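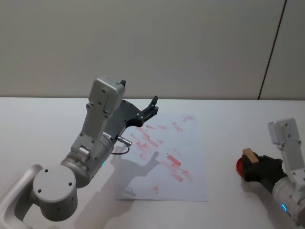
Call for participants: reading aloud and memory in later life

The Tremaline Centre for Adult Learning invites applications from adults aged 60 and over to take part in a study of reading aloud and everyday memory. The study is run jointly with the Skostance Library Service and will begin in October.

Participants will be asked to read a short printed text aloud at home each evening for 26 weeks and to keep a brief written diary. They will also attend two sessions at the Centre, one at the start of the study and one at the end. 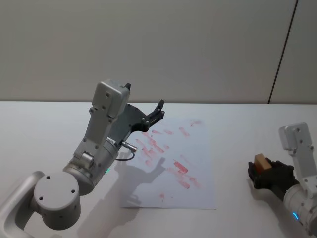
A sheet of white paper on a white table.

Applicants must:
- speak English as their main language at home
- be able to read ordinary print, with glasses if needed
- live within reach of Skostance by public transport
- not be taking part in any other memory study

No previous experience of research is required. Places are limited to 800, and applicants from rural parishes are especially encouraged to come forward.
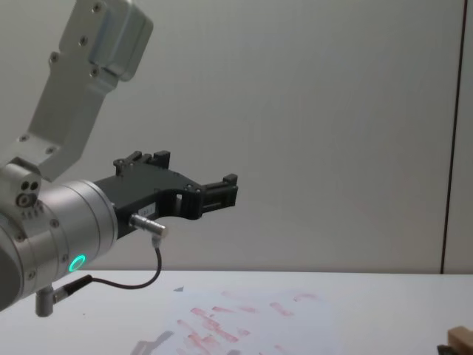
White tabletop and light grey wall.

Travel costs will be repaid on production of a ticket or receipt. Participants may withdraw at any time without giving a reason. Personal details will be held securely and will not be passed to third parties.

Application forms are available from the enquiry desk at Tremaline or from any branch library. Completed forms should be returned to the Study Office, Galli House, Tremaline, by 5 March 2022. Applicants will be informed of the outcome in writing.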